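El presupuesto

Esi Akpalu llegó a Jekstead en el autobús de las ocho y subió directamente al despacho de Murdo Nisbet, que estaba comiendo una galleta encima de la hoja de cálculo. Murdo dirigía las cocinas centrales de la empresa desde que se jubiló el anterior, y no le gustaban ni las hojas de cálculo ni los despachos. Le gustaban los almacenes.

— Tenemos dinero para una cosa — dijo él — . O los brazos o el túnel de lavado. Para las dos, no.

Esi dejó el abrigo en la silla. Ya lo sabía. Llevaba desde el verano pidiendo ofertas y las tenía ordenadas en una carpeta azul, con las condiciones de pago subrayadas. El túnel lo vendía Inberg, con instalación incluida y un contrato de mantenimiento que ocupaba más páginas que la propia oferta. Los brazos los vendía Bozkurt, por parejas, sin nada incluido.

— El viernes hay que entregar el plan — dijo Murdo — . Dime cuál.

— Todavía no he visto trabajar los brazos.

— ¿Y el túnel?

— El túnel es un túnel. Entra la vajilla por un lado y sale por el otro.

Murdo se sacudió las migas y abrió la carpeta. Leía despacio, con el dedo. En la segunda página se paró.

— Aquí pone 1071 y aquí pone 1068.

— El primero es el precio del juego de pinzas en la oferta de septiembre. El segundo es el de la oferta nueva.

— ¿Han bajado tres libras?

— Han bajado tres libras.

Murdo lo apuntó en un margen, como si algún día fuera a necesitarlo. Después preguntó por las piezas de repuesto, por el seguro y por quién iba a limpiar los brazos cuando los brazos hubieran terminado de limpiar. Esi contestó a lo primero y a lo segundo. De lo tercero no decía nada ninguna oferta.

Por la tarde tomó el tren a Hesbridge. Eran 55 minutos y los pasó haciendo la cuenta de las horas. En el turno de noche de la cocina grande trabajaban Fiifi Frimpong y otras dos personas, y una de las plazas estaba sin cubrir desde la primavera. Se había anunciado dos veces. La primera no se presentó nadie. La segunda vino un chico que aguantó hasta la hora de la cena. En la hoja de Murdo, la plaza vacía figuraba como ahorro.

Fiifi la esperaba en la puerta de servicio con el delantal puesto. Era un hombre grande y callado que llevaba 19 años fregando en aquella casa y que no se fiaba de las visitas de Jekstead, porque solían acabar en un cambio de horario.

— ¿Vienes a medir? — preguntó.

— Vengo a preguntarte una cosa. Si pudieras comprar algo para el fregadero, ¿qué comprarías?

Fiifi lo pensó mientras cruzaban el pasillo.

— Un grifo — dijo.

— Más caro.

— Dos grifos.

Esi se rió, él no. Le enseñó el grifo de la pila del fondo, que giraba en falso, y luego el desagüe, y luego una estantería que estaba demasiado alta para cualquiera menos para él. Ella lo anotó todo en la parte de atrás de la oferta de Inberg. Después Fiifi le enseñó lo que de verdad le molestaba, que eran los platos de degustación. Venían pocos, de tamaños distintos, con salsas que se pegaban, y no había forma de meterlos en las cestas grandes sin que se volcaran. Se hacían a mano, al final, cuando ya no quedaban ganas.

— El túnel no te sirve para esto — dijo Esi.

— Para esto no me sirve nada.

Durmió en una pensión junto a la estación. Por la mañana cruzó la ciudad hasta el taller de Bozkurt, que ocupaba el primer piso de una antigua imprenta. La recibió Rukhsana Ansari, ingeniera, con el pelo recogido y una tableta llena de huellas. No le ofreció café ni le puso ningún vídeo. Le preguntó qué ensuciaban en Jekstead.

— De todo — dijo Esi — . Pero me interesan los platos pequeños.

— ¿Cuántas formas?

— Redondos, casi todos.

— Mejor. Pues le preparo unos redondos.

Rukhsana fue a buscarlos a un armario y los ensució ella misma, un poco de verde en cada uno. Esi, que había ido a muchas demostraciones, se fijó en que no escogía el sitio de la mancha. La ponía donde caía. Luego encendió el equipo, dejó los platos en su bandeja y se apartó de la mesa.

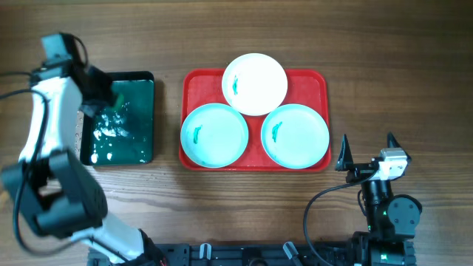 Lo que apuntó Esi

En el tren de vuelta pasó las notas a limpio, porque Murdo no entendía su letra. Escribió que la mesa era una mesa corriente y que no hacía falta obra. Escribió que los brazos iban montados en un carril negro, sujeto al borde, y que habría que ver si el carril se llevaba bien con el acero de Hesbridge. Escribió que hacían falta dos bandejas, y que en la oferta no figuraba ninguna.

Tardó más en escribir lo siguiente. Había estado de pie junto a la mesa casi toda la mañana y había tenido tiempo de pensar en Fiifi, que en ese rato habría terminado y estaría sentado en la escalera de atrás con el periódico. Los brazos eran lentos. Rukhsana no lo había escondido. Se lo dijo antes de que Esi lo preguntara, y le dijo también que el precio era el de un equipo que todavía estaba aprendiendo, y que si en Jekstead querían uno que ya supiera, tendrían que esperar y pagar otra cosa.

— ¿Usted los compraría? — le había preguntado Esi.

— ¿Para una cocina con turno de noche? Alquilaría una pareja. Los pondría en una esquina, con los platos que nadie quiere, y miraría qué pasa hasta el verano.

— En la hoja no hay casilla para alquilar.

— Pues póngala.

Esi escribió «alquiler» y lo subrayó. Debajo puso la limpieza diaria, el cable que había que apartar del paso, un juego de dedos de repuesto y las horas de una persona que se quedara cerca. Esa última línea era la más cara. La dejó donde estaba.

El viernes

Adom Darko, de finanzas, leyó el plan de pie. Era joven y llevaba en el cargo lo suficiente para saber que los planes con una sola línea se aprobaban antes.

— Aquí hay tres cosas — dijo — . Un túnel más pequeño, el alquiler de una pareja de brazos y una contratación.

— Cuatro — dijo Esi — . Dale la vuelta.

Adom pasó la hoja. En la última fila, con el precio de la ferretería de Hesbridge y la mano de obra aparte, ponía «grifo, pila del fondo».

— Esto no es inversión. Esto es mantenimiento.

— Entonces apruébalo hoy.

Murdo, que estaba junto a la ventana, dijo que a él el grifo le parecía bien. Del túnel pequeño quería otra oferta. De los brazos preguntó si las tres libras de descuento se aplicaban también al alquiler, y Esi le dijo que no lo sabía y que llamaría.

Adom firmó la línea del grifo y devolvió el resto con una nota para el mes siguiente. Esi bajó a su mesa, marcó el número de Bozkurt y, mientras esperaba a que descolgaran, buscó en la carpeta las medidas de la encimera.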